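The box at the end of the bed

Every home has a place where things go to wait. In mine it was a drawer, then two drawers, then a carrier bag hung on the back of a door, and by September the carrier bag had developed a smaller carrier bag. I owned four chargers for a phone I had already given away.

Anca Bălan has seen worse and was kind enough to say so on the telephone. She sorts other people's bedrooms for a living, under the trading name Judilau, and charges 35 pounds an hour for what she calls "sitting beside you while you decide". She will not decide for you. I had rather hoped she would.

Her method, as far as it is one, involves an open box, a bed and a kettle. You make the bed first, which felt to me like tidying up for the cleaner, and then put the box on it. Whatever has no home goes on the quilt. Whatever you use, or would miss, goes in the box. The rest goes downstairs before lunch, since Anca believes that anything still upstairs by two o'clock has won.

The box matters more than I expected. My own suggestion was a handsome lidded thing from Drollerow, bought in a fit of optimism and used for storing its own instructions. Anca looked at it for some time. Lids, she said, are how people end up with 700 hair grips. With an open box you have to look at the contents every night on your way to sleep, and sooner or later shame does the work.

She is no snob about what goes in, though. I had expected a lecture on soft toys. Her view is that a plush rabbit takes up the room of a plush rabbit and has never once tangled itself round anything, and that the real trouble in a bedroom is small, electrical and smug. Cables are the worst. They arrive with something you wanted and stay on long after it has gone.

Earbud cases run them close. They are the size and shape of something you put down for a second, and they go down the side of a mattress like seals off a rock. Put one on the quilt, Anca says, and leave it there where you can see it until everything bigger has been dealt with.

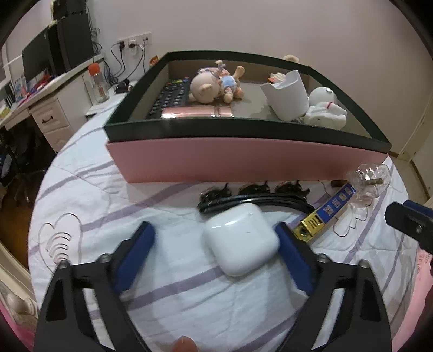 The bigger things go quickly, as it happens. A remote control is either for something you own or it isn't. Dolls sit where they are told. It was the scraps of paper that took up most of my Thursday, along with a Skeko adaptor whose purpose neither of us could establish and which I was, for reasons I can't defend, unwilling to part with.

"Keep it, then," said Anca, and wrote out her invoice.

The adaptor lives in the box now. The Drollerow one has gone to my neighbour Krishnan, who wanted something with a lid.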